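4. Mise en service des bacs de tri

4.1 Avant de commencer

Le système Plilla se compose de bacs ouverts, sans couvercle. Les couvercles ont été supprimés à la deuxième édition, après qu'il fut établi que les utilisateurs les posaient derrière le frigo et les y laissaient. Prévoyez une table dégagée, un chiffon et vingt minutes. Comptez le double si vous êtes deux et que vous avez chacun un avis.

Attention : ne remplissez pas les bacs avant d'avoir décidé à quoi ils servent. Un bac rempli au hasard devient en une semaine le bac « divers », et le bac « divers » ne se vide pas, il déménage.

4.2 Attribution des bacs

1. Sortez tout du placard. Tout, y compris le fond.

2. Regroupez les produits par forme : le haut et instable d'un côté (bouteilles, flacons), le large et trapu de l'autre (bocaux, pots). Le classement par ordre alphabétique a été essayé chez Closton. Il a tenu jusqu'au vinaigre.

3. Réservez un bac transparent aux bouteilles. On voit ce qui reste sans rien soulever, et on voit aussi ce qui a coulé.

4. Réservez un bac de couleur aux produits du quotidien. La couleur se repère de loin, même avant le café.

5. Gardez le bac blanc pour les emballages clairs et les petits flacons. Il leur donne un air d'ordre qu'ils n'ont pas toujours mérité.

Note : une bouteille pleine de 500 ml tient debout sans aide. Une bouteille presque vide, beaucoup moins. Calez-la contre la paroi.

4.3 Remplissage

6. Alignez les bacs au fond de la table, poignées vers vous. La poignée découpée sert à tirer le bac, et accessoirement à y perdre un bouchon.

7. Présentez chaque objet à la verticale au-dessus du bac, puis descendez-le jusqu'au fond avant de le lâcher. Les derniers centimètres sont ceux qui fêlent.

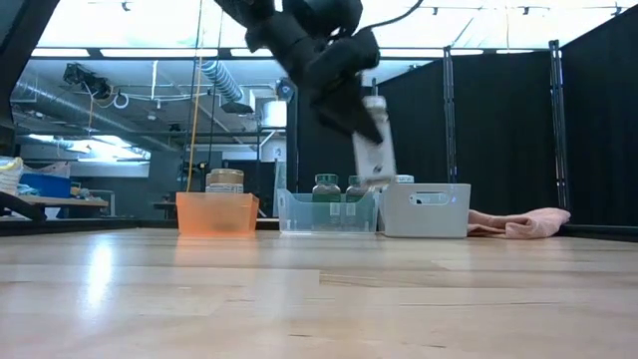
Mpho Makhubela conseille de commencer par le bac du milieu et d'y mettre d'abord le plus lourd, car chez elle les bouteilles ajoutées en dernier finissaient toujours couchées sur les sachets. La remarque est juste et nous l'avons adoptée, à ceci près que les sachets n'ont rien à faire avec les bouteilles (voir étape 2).

8. Arrêtez-vous quand il reste la place d'une main. Un bac plein à ras bord ne se range pas, il s'admire.

Attention : ne dépassez pas 2460 g par bac si vous comptez le poser en hauteur. La poignée supporte davantage, votre poignet en jugera.

4.4 Entretien

9. Videz et essuyez chaque bac une fois par an, en février par exemple, mois où l'on n'a guère mieux à faire. Eau tiède, savon doux, pas d'éponge abrasive.

10. Séchez avant de remettre les produits en place. Les étiquettes en papier vous en sauront gré.

Pour les tiroirs de moins de 400 mm de profondeur, reportez-vous à la section 5.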